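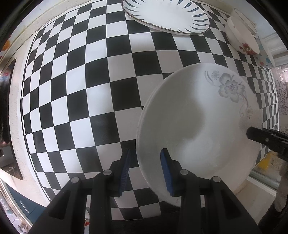 Mixed tableware, white grounds – serving bowl, oval plate, small bowls

Home > Kitchen and table > Mixed lots

Groto Secondhand Tableware
Lot 22
Status: available
Collection or post

Big round serving bowl, white, wide smooth rim. Grey flower print on the inside, up one side only – one large open blossom with a smaller fine-line flower next to it and a vine trailing down. Rest of the inside is plain white. Very easy to live with, goes with anything you already have.

Oval plate, white, thin dark brown line round the rim, then a ring of blue-grey leaf strokes pointing in to a plain centre. The strokes aren't all alike, some are broad and filled in, others just narrow points. We like it for that. If you want a perfectly even pattern this isn't the plate for you.

Small bowls to go with them. Not a matched set with the serving bowl and not sold as one. Nothing in this lot matches anything else strictly speaking but the colours sit together well, greys, blues and reds on white.

Sold as one lot. Please don't ask us to split, we did it all last December and ended up with a shelf of orphans.

Price
25 for the lot. 22 if you collect.

Sizes
Serving bowl is properly big. Salad for a full table, or a heap of pasta, or fruit on the side. Check your cupboard before you buy, it wants a deep shelf and won't go in behind plates stood on edge. Oval plate is a side or small serving size – biscuits, cold meat, a bit of cheese. Message us for exact measurments and Liette will get the tape out.

Condition
Used, all of it. Sorted as our grade B, meaning fine for daily use, may have small marks, specks in the glaze or light wear from cutlery. Grade A is as-new and priced that way. We don't list anything with a crack, those go to the mosaic people. Glaze specks are from the making and won't wash off so no need to scrub at them.

If a mark would bother you, ask first and we'll send close-ups. Quicker for everybody than a return.

Care
Hand wash to be on the safe side, warm water, soft sponge. We have no paperwork for any of these so can't promise dishwasher, microwave or oven. Plenty of buyers do put this sort of thing in the dishwasher and tell us it was fine – your call, your risk.
No wire wool on the printed parts.
Grey cutlery marks on white usually come off with a paste of bicarb and a drop of water. Rub gently, rinse, done.
Stacking: small bowls inside the big one if you're short of room, with a bit of kitchen roll between. Keep the oval plate flat and on top.

Postage
Two boxes, the bowl travels on its own. 14 for both, tracked. Packed in paper and card, no polystyrene. Aarne does the packing and he is slow but we've had very few breakages. Please keep the boxes untill you've checked everything over.
Orders in by noon normally go out the next working day. Not always in the run up to Christmas.
No overseas post on mixed lots, sorry.

Collection
From the unit, side door, ring the bell and wait. Bring a bag or a crate with something soft in the bottom. Parking is tight after 6 when the gym gets busy, mornings are much easier. Cash or card.

Returns
14 days, unused, your postage unless we got the description wrong. Broken on arrival – photo of the piece and photo of the box, sent the same day if you can. Refund or a swap for another lot, whichever you like.

Questions we've had on this one

Does the serving bowl have a lid?
No.

Is the flower printed or painted?
Printed.

Who made it?
Don't know. We don't guess at makers, if we can't read a mark we leave it off the listing.

Could you hold it till the end of the month?
With a deposit of 6, yes. Comes off the price. Non refundable if you change your mind.

Have you got more of the oval plates?
Only the one in this lot. Add yourself to the wants list and we'll mail if another turns up. Say "oval, brown rim, blue-grey leaves" so we know which.

See also
Kadlec storage jars, plain white, odd lids
Skemau plate rack, folding
Lot 25 – blue and white side plates, grade B
Serving spoons, mixed, sold by weight

Ask about this lot: use the form at the foot of the page and put the lot number in the subject line, otherwise it goes in the general pile – Aarne Riihimäki and Liette Ouellet, Groto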